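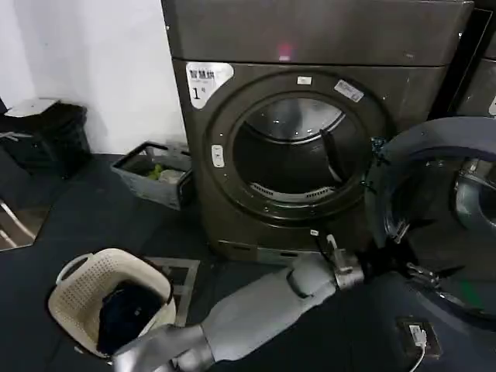

One user of the Tollari laundry room wrote to us that her towels came out still damp in the middle, and she asked if a second cycle is needed. Usually it is not. Please follow the steps of this section first.

4.2 Drying a load

1. Shake out each piece before you put it in the drum. Towels and sheets should not be rolled together.
2. Fill the drum to half. For bed linen the limit is 6 kg.
3. Clean the lint filter with your fingers or a dry cloth.
4. Close the door until you hear the click.
5. Choose the program. Cotton takes 52 minutes.

Note: Thick towels are better dried apart from shirts.

Caution: Do not open the door by force while the drum is turning. After the end of the program, wait 8 minutes before you touch zippers or metal buttons.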